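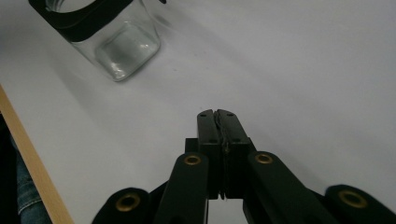 Wie entsteht Glas?
Wissensseiten für Kinder im Grundschulalter, herausgegeben vom Glasmuseum Granis

Glas begegnet uns jeden Tag. Fenster bestehen daraus, Trinkgläser, Flaschen, Brillen und auch die Gläser, in denen Marmelade oder Gewürze aufbewahrt werden. Auf dieser Seite erklärt das Museum, woraus Glas gemacht wird und weshalb man hindurchsehen kann.

Woraus besteht Glas?
Der wichtigste Rohstoff ist Sand. Gemeint ist allerdings kein Sand aus dem Sandkasten, denn dieser enthält viele andere Stoffe. Für klares Glas wird sehr reiner Quarzsand benötigt. Hinzu kommen Soda und Kalk. Soda sorgt dafür, dass der Sand schon bei niedrigerer Temperatur schmilzt. Kalk macht das fertige Glas haltbar. Ohne Kalk würde es sich im Wasser nach und nach auflösen.
Außerdem geben die Glashütten Scherben in die Mischung. Scherben schmelzen leichter als Sand, und der Ofen verbraucht dadurch weniger Energie. Die fertige Mischung aus allen Zutaten heißt Gemenge.

Was geschieht im Ofen?
Das Gemenge wird in einem großen Ofen auf mehr als 1.400 Grad erhitzt. Zum Vergleich: Ein Backofen in der Küche erreicht meist 250 Grad. In der Hitze wird das Gemenge zu einer zähen, leuchtenden Masse, die ein wenig wie Honig fließt. Kleine Gasblasen steigen darin auf und entweichen. Bleiben einige zurück, kann man sie später als winzige Punkte im Glas erkennen.
Ein solcher Ofen wird nur selten abgeschaltet. Er brennt Tag und Nacht, oft viele Jahre lang.

Wie bekommt ein Glas seine Form?
Früher wurden Gefäße meist mit dem Mund geblasen. Die Glasmacherin oder der Glasmacher nimmt dafür mit einem langen Rohr, der Glasmacherpfeife, etwas flüssiges Glas aus dem Ofen und bläst Luft hinein. In der Schauwerkstatt des Museums wird diese Arbeit bis heute vorgeführt.
Behälter für Lebensmittel werden heute fast immer von Maschinen hergestellt. Ein glühender Tropfen fällt in eine Form aus Metall. Danach wird er mit Luft oder mit einem Stempel so lange an die Wände gedrückt, bis er die Form ausfüllt. Auf diese Weise kann man runde, ovale und eckige Gläser herstellen. Der Boden ist häufig dicker als die Wand, damit das Gefäß fest steht.

Die neuen Gläser dürfen nicht zu schnell abkühlen. Würde die Außenseite rasch kalt, während das Innere noch heiß ist, entstünden Spannungen, und das Glas könnte zerspringen. Deshalb fahren die Gläser langsam durch einen langen Kühlofen. Beim Austritt haben sie noch rund 44 Grad und können geprüft werden.
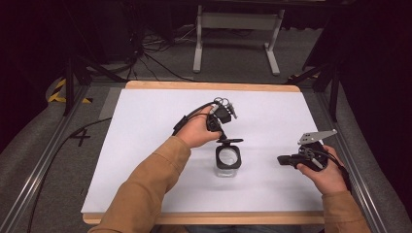

Zu einem Vorratsglas gehört außerdem ein Verschluss. Er hält Staub und Feuchtigkeit fern. Deckel können aus Metall, Kunststoff, Holz oder ebenfalls aus Glas sein. Viele haben einen weichen Ring, der sich an den Rand legt und die Öffnung abdichtet.

Warum ist Glas durchsichtig?
Das Licht geht zum größten Teil durch reines Glas hindurch. Ein kleiner Teil wird an der Oberfläche zurückgeworfen. So entstehen die hellen Spiegelungen, die man auf einer Fensterscheibe sieht. An dicken Stellen wirkt klares Glas oft leicht grünlich. Schuld daran sind winzige Mengen Eisen aus dem Sand.

Wörter zum Nachschlagen
Gemenge: die Mischung der Rohstoffe vor dem Schmelzen
Glashütte: ein Betrieb, in dem Glas geschmolzen und geformt wird
Quarzsand: heller Sand, der vor allem aus dem Mineral Quarz besteht

Hinweis für Schulklassen
Die Dauerausstellung zeigt 357 Gläser aus verschiedenen Zeiten. Führungen durch die Schauwerkstatt sind nach Anmeldung möglich. Im August bleibt der Schmelzofen wegen Wartungsarbeiten außer Betrieb, die Ausstellung ist weiterhin geöffnet.
Stand dieser Seite: 13. Februar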